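Subject: Re: [brindlow-house] Cushions and pillows for the reading room chairs

On March evenings the grey chairs are the first to fill up, so I'd like this sorted.

> Are we keeping the pillows on the armchairs or not? Flikon want 19 a piece for proper
> back cushions and we would need 7. I think the pillows look like they came off a bed.

They did come off a bed - they are the spares from the Ciltar order, and there are more in the linen cupboard. I tried one on the armchair by the wooden cabinet before writing this. 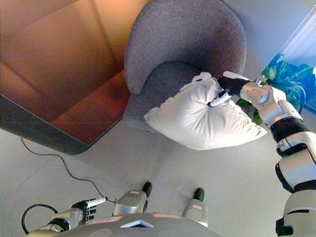

White pillow and the grey armchair, reading room.

The chair has a tall rounded back and a fairly deep seat, so anyone short ends up perching on the front. A pillow stood upright against the back helps with that. Laid flat on the seat it just makes the chair too high.

My objection is the colour. Plain white will show every mark, and the cases are the bed sort with an open end. Kubiak do a zipped cover in dark blue, seven for 49 including postage, against 133 for the Flikon cushions. They wash at 60.

If there are no objections by the end of the month I'll order the covers. Please don't take any more pillows out of the cupboard until they arrive.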